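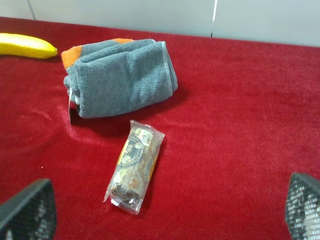
**Why did the gripper close when no close command was sent?**

The controller lost contact with the gripper for a moment, and when the link came back it replayed the last command it had stored, which was a close at full force.

# Unplanned gripper closures, Tilludbridge bench

Posted February 12, 2025

The tabletop picking work at Tilludbridge was stopped in December after three closures that the operator had not asked for. No one was hurt. In the third case a hand was on its way to the table to move an item, and the fingers shut before it got there. That was close enough for us to power down and take the setup apart.

The items in this work are ordinary household and grocery things set out on a red cloth. The arm picks one, lifts it, and puts it down somewhere else. An operator guides it for part of the run and steps in between runs to rearrange the items. Stepping in is the part that matters here, and the old instructions treated it as safe whenever the arm was standing still.

## What we found

The first closure was logged as an operator slip. The second was logged as a bad trigger on the hand control, and the control was swapped. Both entries were wrong. The hand control log for each shows the trigger fully released at the time the fingers moved, and we should have looked at that log the first time.

After the third closure we ran the gripper through more than 200 open and close cycles with the arm parked and got nothing. The fault only came back when the wrist was turned while the arm was extended. At that angle the cable pulled on its connector and the link dropped out, usually for less time than the operator display takes to refresh. The display showed a healthy connection all the way through.
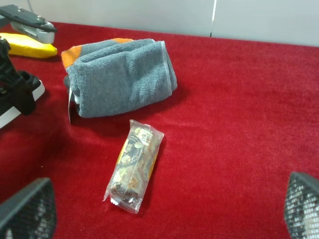
*Wrapped bar between the open fingers, gray towel behind it.*

Light wrapped items were the ones we worried about least before this. They are easy to pick and they take almost no force. The trouble is that the force setting is stored with the command. A soft grasp goes out as a soft grasp, but the stored command on the controller was left over from the startup check, and the startup check closes at the top setting. We measured 68 newtons between the fingers. That is plenty to trap a fingertip and hold it until the power is cut.

## The link and the stored command

There were two faults and each one hid the other. A loose connection alone would have given us a gripper that stopped answering now and then, and somebody would have traced the cable the same day. A bad stored command alone would have sat on the controller and done nothing.

The controller software is the Dreler package, in the version that came with the bench. It has a setting for what to do after a lost link. The choices are hold position, open, or resume. Ours was on resume. We do not know who set it or when, as the settings file was copied over from an earlier bench and the change history did not come with it. 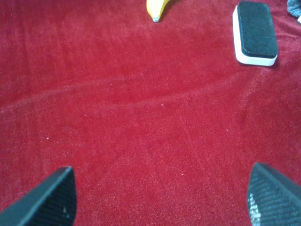 Resume makes sense for a conveyor job, where a part may be in the fingers and dropping it would be worse. On a table where people reach in between runs it is the wrong choice. We changed it to hold position. We also thought about open, and decided against it for now, because some runs lift items above the cloth and a sudden drop brings its own problems.

The startup check has been changed as well. It now closes at the lowest setting and clears the stored command when it finishes.

## Changes on the bench

- The gripper cable has been rerouted with more slack at the wrist, and the connector is now a locking type.
- The force limit is set in the gripper itself, so a stored command cannot go over it.
- A lost link shows on the operator display until it is cleared by hand.
- Moving items between runs requires the stop button to be pressed first. Standing still does not count as stopped.
- An unexpected motion of any kind ends the session. It is not logged as operator error until the control log has been read. 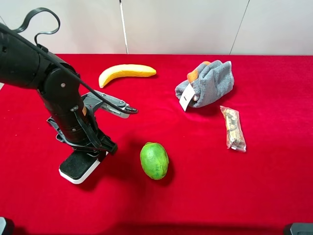

The stop button rule is the one people grumble about. It adds a restart every time an item is moved, and on a long session that is a lot of restarts. Korville, who supplied the bench, have said they are looking at a shorter restart. We have not seen it yet and the rule stays as it is until we have tested it here.

The same settings file was in use at the Gwilliam site. Their bench had resume turned on too, with no closures reported. It has been changed to hold position, and their cable is due to be replaced with the locking type at the next service.

## Still open

We have not been able to explain why the second closure was slower than the other two. The log has a gap at that point. It may be the same dropout, lasting longer, but we cannot show that, and the report lists the cause of that one as probable.

If you run a Dreler controller with settings copied from another machine, check the lost link setting with the power off and your hands clear of the fingers.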